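¿Hace falta reservar puesto para la feria de artesanía de octubre?

Lụa Vi
Hago cerámica y quiero vender por primera vez en la feria Collatus. En la web ponen 58 euros por el puesto de un día, pero no dice si incluye mesa. ¿Alguien que haya ido?

Enley
28 de mayo de 2020
Sí, hay que reservar. La mesa va aparte, 15 euros más, y el toldo lo pones tú. El año pasado éramos 41 puestos y se llenó en una semana. Manda tres fotos de tus piezas con la solicitud, las piden siempre.

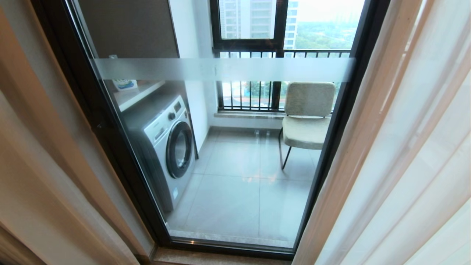
Montaje y horario

Se entra con el coche hasta las nueve por la calle de atrás. Después cierran y toca cargar a mano desde el aparcamiento, que está a 300 metros. Con cerámica, mejor llegar pronto.

Nornov
Yo fui solo a comprar. Mucha bisutería y poca cerámica, creo que venderás bien.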